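4.3 ライブラリへの映画の登録

本節では、Niltside メディアサーバーに映画ファイルを登録し、作品情報を取得する手順を説明します。サーバー本体の初期設定(第2章)とネットワーク接続(第3章)が完了していることを前提とします。テレビ番組の登録については4.4を参照してください。

登録前の確認

ファイル名は「作品名(公開年)」の形式に統一します。公開年がない場合、同名のリメイク作品と誤って照合されることがあります。
一つの作品が複数のファイルに分かれている場合は、末尾に「-part1」「-part2」を付け、同じフォルダーに置きます。
字幕ファイルは本編と同じ名前にし、言語コードを加えます(日本語は「.ja」)。
一つのライブラリに登録できる作品数は2,000までです。

注意:外付けドライブを使用する場合、登録処理中に取り外さないでください。索引ファイルが破損し、ライブラリの再作成が必要になることがあります。

手順

1. 管理画面に管理者アカウントでログインし、「ライブラリ」タブを開きます。
2. 「追加」を選択し、種類から「映画」を選びます。種類は作成後に変更できません。
3. ライブラリ名を入力します。使用できる文字数は全角で15文字までです。
4. 「フォルダーの参照」を押し、映画ファイルを保存したフォルダーを指定します。下位のフォルダーも読み込み対象になります。
5. 「情報の取得元」で Mindgate を選択します。初期値は「取得しない」です。
6. 「優先言語」を「日本語」に設定します。日本語のあらすじが登録されていない作品は、原語で表示されます。
7. 「保存して開始」を押します。進行状況は画面右上に百分率で表示され、100になると完了です。

注記:処理中も登録済みの作品は再生できます。ただし、シークの応答が遅くなる場合があります。

照合結果の修正

作品が正しく照合されなかった場合、一覧のサムネイルに「未確定」と表示されます。次の手順で修正します。

1. 該当する作品を選択し、メニューから「照合の修正」を開きます。
2. 原題または公開年を入力し、「再検索」を押します。
3. 候補の監督名と上映時間を確認し、一致するものを選択します。
4. 「確定」を押します。確定した情報は、次回の自動更新では上書きされません。

劇場公開版とディレクターズカット版を併せて登録する場合は、どちらも同じ作品として確定したうえで、「版の名称」欄に区別できる名称を入力します。再生時に版の選択画面が表示されます。
候補が表示されない作品は、「手動入力」で題名、監督、出演者を登録できます。出演者名は読点で区切ります。

背景画像の設定

ライブラリごとに、一覧画面の背景画像を設定できます。横長の画像を使用してください。縦長の画像は上下が切り取られます。

1. 「表示」タブの「背景」で「画像を選択」を押します。
2. 画像を指定し、「暗さ」を調整します。題名の文字が読みにくい場合は値を上げます。
3. 「適用」を押します。

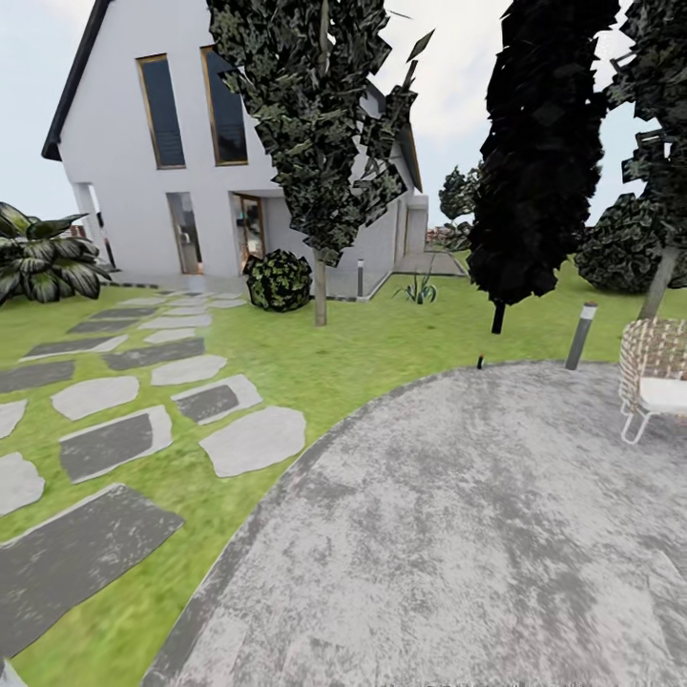
図4-6 背景用画像の例(切妻屋根の白い二階建て住宅、CG)

背景画像は再生画面には表示されません。元に戻す場合は「既定値」を選択します。

視聴制限

家族用のアカウントを作成した場合は、年齢区分による制限を設定できます。「ユーザー」タブで対象のアカウントを選び、「上限区分」を指定します。区分情報のない作品は、初期設定では制限付きアカウントに表示されません。表示する場合は「区分なしを許可」を有効にしてください。

注意:制限はアカウント単位で適用されます。管理者としてログインしたままの端末には適用されません。

トラブルシューティング

作品が一覧に表示されない
ファイルの読み取り権限を確認し、「再読み込み」を実行します。解決しない場合は、サーバーを再起動します。

あらすじが取得されない
Mindgate への接続状態を「診断」画面で確認します。「認証切れ」と表示された場合は、2.5の手順で再認証を行います。

字幕が文字化けする
字幕ファイルの文字コードを UTF-8 に変換し、再度読み込みます。

改訂:2016年4月13日
編集:Oanh Vương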